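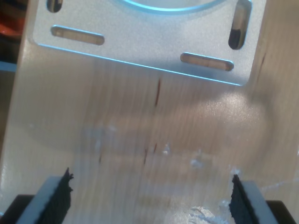 Slotted aluminum plate on a pale wooden board.

Section 4. Following a Presidential Race in Pandeck

Pandeck collects polls, candidate filings and campaign statements in one feed. It does not check whether any of them are true. Set it up with that in mind.

1. Open Races and choose the country and the office. If a runoff is possible, add both rounds now.

2. Under Candidates, pick Official List. The Rumored list is fed by party insiders, who have their own reasons for talking.

3. Go to Polls and set Minimum Detail to 4. This hides any poll that won't give its sample size, dates, question wording and sponsor.

4. Set Poll Age to 14 days. Longer settings draw a smoother line, and campaigns love a smooth line.

5. Turn off Momentum Score. We have asked how it is worked out and are still waiting.

6. Press Save, then Refresh.

Note: A candidate shown at 54 percent has 54 percent in a poll. The green "Likely Winner" badge appears anyway. Hide it under Display.

Caution: Do not merge polls paid for by a campaign with independent ones. Unmerging wipes your notes.

Caution: Turnout forecasts are copied from party offices as received. Treat them as advertising.

To export the feed for print, see Section 11.

Revised 1/21/26, Freya Ellwood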